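Robot Learning Lab, Unit 4: Collecting Demonstrations
Course notes, instructor Moushumi Sikder
Skenville campus, October section

Read before the first lab session. The assignment is at the end.

4.1 What we are collecting

In Unit 3 you trained a policy on demonstrations that somebody else had recorded. In this unit you record your own. A demonstration (the software calls it an episode) is one complete attempt at a task, driven by a person, with the camera streams and joint positions saved together at every time step. The policy will learn to predict the next joint positions from the images and the current positions. It has no other source of information about the task. If you hesitate over an object for two seconds in every episode, the policy will learn to hesitate.

The shared set from last year, called Flincombe, has 2,118 episodes. You will add to it. Look through at least 8 episodes in the viewer before you come to the lab, including 2 that were marked as rejected, and read the notes left by the operators.

4.2 Before recording

Work in pairs. One person drives the arms and the other runs the Cliltuvano recorder and keeps the log. Switch after every block of episodes.

Check the following at the recording station:
All camera streams are live and show the correct labels. Left and right wrist streams have been swapped before, and the mistake is hard to find later.
Both grippers open and close through their full range.
Cables have slack with the arms at full reach.
The task sentence in the recorder matches the task sheet word for word.

The task sentence is stored with every episode. "Put the marker on the plate" and "place the pen on the plate" are different strings to the loader, and we would have to merge them by hand.

4.3 Varying the layout

A common mistake in first sets is that every episode starts from the same layout. The operator finds an arrangement that is easy to reach and puts everything back there each time. The resulting policy does well on that layout and fails when the plate moves by the width of a hand.

Change one or two things between episodes: the position of the target object, its angle, which other items are on the table, which side they are on. Keep all of it inside the reach of at least one arm. Tall items deserve some thought — they can hide a small object from the head camera in one layout and leave it in plain view in another. Both layouts belong in the set, but write down which is which.

Leave in some objects that have nothing to do with the task. A policy that has only ever seen the target alone on a table will often reach for whatever is nearest.

4.4 Head view and wrist views

The head camera gives the layout of the whole table. It is less useful in the last few centimeters of a grasp, where the gripper often covers the object. The wrist cameras are there for that part. When you review an episode, step through the approach in all streams side by side and ask whether the fingertips and the object can be seen together in at least one of them. If they can't, note it in the log.

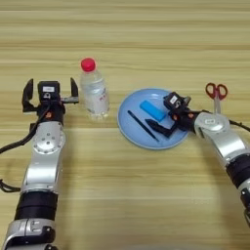 Figure 4.1. Head camera view. The right gripper is over the plate, beside the blue block and the thin black stick; the left gripper is open next to the bottle.

Notice how close together the items in Figure 4.1 are. With two objects on one plate, a finger that comes down a little off line can touch the wrong one. Slow down for this part of the motion, but keep moving. A slow, steady approach is easier to learn from than a fast one with stops in it.

4.5 Keeping and rejecting

Mark each episode as soon as it ends, while you still remember it.

Keep: the task was completed and the motion was continuous. A missed grasp followed by a clean second try is also a keep. Tag it "recovery."

Reject: a person's hand entered the view, a stream dropped, or the operator changed the goal partway through.

Do not delete rejected episodes. We use them in Unit 6 to train the Biswas success classifier, which needs failures as well as successes.

4.6 Assignment

Each pair records 4 blocks of 8 episodes, using one task from the sheet. Upload the episodes with the log and one page that answers these points:
What did you vary between episodes, and what stayed fixed?
Which episodes did you reject, and on what grounds?
In which layouts was the target hidden from the head camera?

Next unit: trimming idle time and checking time stamps across streams.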